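**Zista under-desk drawer, nine months in**

The Zista is a steel drawer that clamps to the underside of a desk you already own. It costs 126 dollars from Balwood, takes 15 minutes to fit if you believe the leaflet, and took me most of a Friday. The leaflet was evidently drawn by someone who had heard drawers described over the phone.

Once up, it's solid. The runners are quiet, the clamps haven't marked the desktop, and it holds far more weight than I have any business storing above my knees. I did lose some knee room – tall people should measure first, and I say this as a tall person who didn't.

My complaint is the lock. It turns with a key so generic that it also opens my mailbox. Balwood's reply to my email was that this is "a convenience."
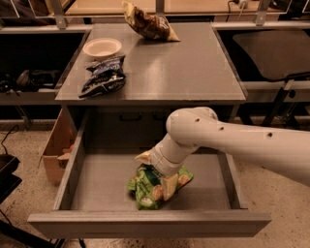 Dividers are sold separately, and I'd skip them. They slide whenever you shut the drawer with any feeling, and everything ends up in the same corner anyway. I had plans for stationery. What a drawer at work really wants to hold is a bag of snacks, like the green one lying in the gray drawer in the photo, and no divider improves on that. Buy the drawer, keep the change, and hide your mailbox key.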